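Teaching by the Ball: An Open Day at Randus
Mar 26, 2024

Behrouz Zarei has a rule for visitors, and he delivers it before you have your coat off. "Ask me anything except when it will fold your laundry."

I had come to Niltville for the spring open day at Randus, a small outfit that teaches robots to use their hands by having people do the job first. I had planned to ask about laundry. I asked about ping-pong balls instead, as they seemed to be what was on offer.

The task of the day was putting a ball in a box. Zarei runs the demonstration side of the company and has watched this particular task more than any adult should. The demonstrator picks up the ball with a hand-held gripper, brings it over to a long clear container, and lets go. Then the ball comes out and it all starts over. The set they were building calls for 2000 good runs. By the morning I visited they had recorded 2388, of which 1649 were good.

"People hear that and think we're sloppy," he said. "A ball is rude. You squeeze it a little wrong and it leaves."
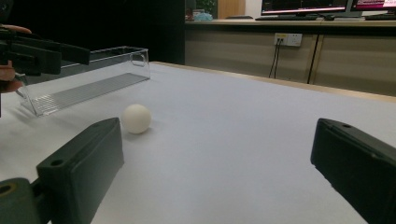

I asked what makes a run bad, apart from the ball leaving. Hesitation, mostly. If a demonstrator hovers while deciding, the robot will learn to hover, and it will do so with great conviction. Zarei has thrown out whole afternoons of work on these grounds. "I have seen a machine pause over a box exactly like a man who has forgotten why he came into the kitchen," he said. "We knew which man, too."

He came to this from dentistry equipment, where he spent nine years on chairs. He misses the budgets. The clear box was his idea, and he defends it the way some people defend a bad haircut. Clear plastic is hard for cameras to make sense of, so an opaque box would be easier. "Easier, sure. Then you go to someone's kitchen and everything is a glass."

Visitors got a turn after lunch. The grippers are simpler than they look and more tiring than you'd guess, and I was handed one for each hand, which felt like a vote of confidence until I saw a boy of maybe ten being handed the same pair. He did well. I pinched the ball too high, sent it off toward the curtain, and was told kindly that my attempt would not be kept.

"You were thinking about your elbows," Zarei said. I was.

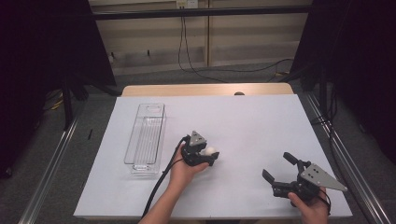
Where does it all go? The runs are cleaned up and passed to Hong, the company's training software, which was named after a street and has confused every customer since. From there the plan is a trial with Ukuvon, a packing firm that would like to stop losing small round things. That is set for May, and Zarei would say only that he has stopped promising dates and feels younger for it.

I wanted to know whether the job gets dull. He thought about it for longer than a good demonstrator would be allowed to.

"The first 199, no. You're improving. Then there's a long stretch where you are just a person putting a ball in a box." He shrugged. "Then one day the robot does it, and it does it with your wrist. My wife recognized mine from across the room."

Before I left I asked about the laundry anyway. He walked me to the door.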